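Domingo, 17 de maio de 2026

Correndo, que tenho de sair daqui a pouco. Mas queria deixar isto escrito antes que me esqueça.

Comprei a terrina. Sim, a da Lo Presti, a que eu jurei em fevereiro que não ia comprar. Faiança, vidrado branco-creme, decoração estampada em azul, uma paisagem com ponte e umas ruínas lá atrás. Tampa com pega em forma de romã. 200 euros, e nem regateei como devia.

Marca na base: Plisell, impressa, meio comida pelo vidrado. Na ficha da loja vinha Zirnholm. Não é. A Zirnholm punha a marca incisa na pasta, antes de cozer, e o pé das peças deles é mais alto. Disse isto na loja e encolheram os ombros.

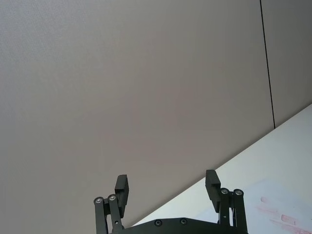 A garra, aberta, com a parede cinzenta por trás.

Estado geral: bom. Duas esbeladelas no rebordo, uma antiga, já escurecida, e outra que me parece recente. Um cabelo que desce da asa esquerda, 7 centímetros, não passa para dentro. Pelo menos não vejo nada por dentro com a lanterna. Bati com a unha e o som é limpo. Enfim, quase.

A estampa é que me prende. O transfer foi mal encostado num dos lados e vê-se a junção: a ponte acaba e recomeça um bocadinho mais abaixo, como se tivesse um degrau. Adoro. As peças perfeitinhas da mesma série, as que aparecem nos leilões a 1.000 euros, não têm metade da graça.
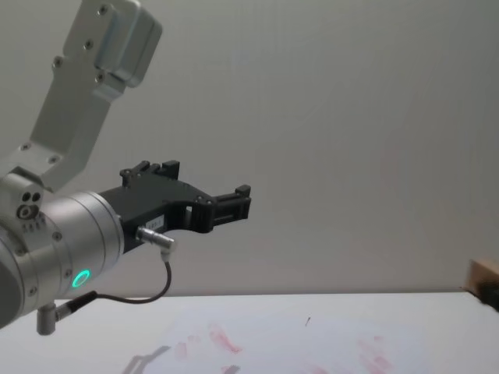 Depois há a questão da tampa. Assenta bem, mas o azul é outro. Mais frio, mais para o cinza. Pode ser casamento de duas peças, pode ser só outra fornada. Na coleção de Hurnmont há uma igual (igual não, parecida) e a tampa também não bate certo com o bojo. Tenho de lá voltar com a minha fotografada, de todos os lados, e pedir para ver a base.

O interior tem marcas de concha, riscos finos no fundo. Foi usada, portanto. Sopa, caldo, sei lá. Gosto disso.

Limpeza: água morna, sabão neutro, pincel macio nas folhas das asas. Nada de lixívia, por favor. Já vi faiança estragada assim, o vidrado a saltar meses depois e a pessoa sem perceber porquê. O cabelo fica como está.
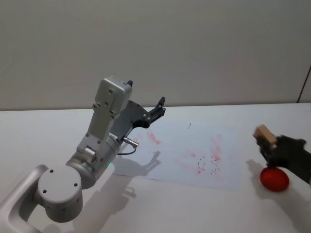

Ah, e o prato de baixo. Falta. Estas terrinas vinham com travessa, oval, com o mesmo rebordo de florinhas. Se alguem vir uma por aí com a marca Plisell, azul, mesmo partida e colada, escrevam-me. Pago os portes. Não quero reprodução, há umas modernas que enganam à primeira mas pesam o dobro e têm o fundo demasiado branco.

Ando também a tentar perceber as datas. O catálogo antigo de Hurnmont põe a série toda no mesmo decénio, o que me custa a crer, com dois tipos de asa tão diferentes. A minha tem asa de folha enrolada. As outras têm uma argola simples, mais pobre. Para mim são dois moldes e dois momentos. 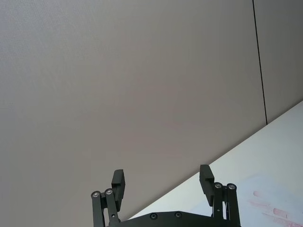 Quanto a onde a pôr, ainda não decidi. Em cima do aparador apanha sol de tarde, e na cozinha nem pensar. Queria um fundo liso e mate, aquele cinza-bege da parede da fotografia, que puxa um nadinha para o rosado mais para baixo. Com o azul da estampa ficava lindo. A minha parede é amarela, heranca do inquilino anterior, e mata tudo o que se lhe encosta. Talvez pinte só aquele bocado.

Para a semana ponho aqui a marca da base em grande, se conseguir que não saia tremida. E as medidas, que ainda não tirei.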